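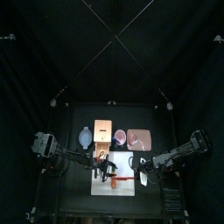
*Page last updated: December*

I have moved house seven times and I've owned the same washing-up bowl through five of them. It cost next to nothing, it has survived two landlords and a marriage, and when I finally cracked it last winter (dropped a casserole dish in it, my own fault) I was upset for the best part of an evening. My husband thought someone had died.

So I went looking for a new one, and got horribly sidetracked, and ended up spending most of a month thinking about bowls, jugs, colanders and all the other plain stuff we keep in kitchens and never look at. I'm not a collector. I don't even like shopping much! But once you start asking people about the oldest thing in their cupboards, you can't get them to stop.

My first proper stop was Prirnstead, where there's a covered market with a household stall at the far end, past the cheese. The stall belongs to Kanchan Nautiyal, and her mother had it before her. I'd gone in meaning to stay for ten minutes and I left at closing time with a bowl, a potato peeler and a bag of clothes pegs I didn't need.

"People come in and they don't want a bowl, they want *their* bowl," she told me, while looking for change. "Same size, same colour, same lip on it. I had a man bring his old one in on the bus so I could match it."

Did she match it?

"Near enough. He came back to complain about the handles."

She has 1,080 lines on the stall, if you believe the stock book, which she isn't sure she does. A lot of it hangs from the roof on butcher's hooks and has to be fetched down with a pole. Mop heads, jam funnels, egg cups, sink plugs on chains. There's a drawer just for lids. I asked what sold best and she said bin bags, which was a bit of a let-down, and then pan scrubbers, and then in spring, for no reason she's ever worked out, sieves.

What she can't get any more is Falto. If you grew up anywhere near Prirnstead you'll know the name, because their mixing bowls were in every school kitchen and church hall for miles, thick as your thumb and impossible to kill. The works shut years ago. Kanchan keeps one under the counter for her own lunch and has been offered silly money for it by people who, she reckons, mean to put it on a shelf and never stir anything in it again.

I tried to find out more about Falto and didn't get very far. There's a street named after the works, a few rows of houses where the yard used to be, and a pub with a framed price list in the corridor by the loos. Twelve sizes of bowl! I stood there reading it for so long that somebody asked if I was in the queue.

After that I wrote to a few friends and asked them to tell me what they'd save. The answers came in thick and fast, and some of them were very long. One had a butter knife with a bent tip that opens every tin in the house. Another has kept a measuring jug whose numbers rubbed off long ago, and she just knows where half a pint is. My sister (who throws everything away, she's ruthless) admitted to a wooden spoon with one flat side, worn down by our gran, who was left-handed. I'd been wondering for years where that had gone, and we've had words.

A couple of people stuck up for new things, and fair play to them. The Hurkex folding colander got three mentions, all glowing, so I borrowed one from next door. It drains well and goes flat in the drawer. It also flipped inside out with a full load of peas in it, so I'm still on the fence.

My favourite letter came from a reader in Ahn who had sorted out her late aunt's kitchen and counted some 1,000 rubber bands, all in one biscuit tin. She's still using them. She said the tin was the only thing she and her cousins argued over.

As for my own bowl, the new one is fine. It's a bit deeper than the old one and it squeaks against the side of the sink, and I keep reaching for a handle that's an inch further along than I expect. The cracked one is out by the back door with mint growing in it. The mint's doing well, though I'll need to bring it in before the frost gets at it.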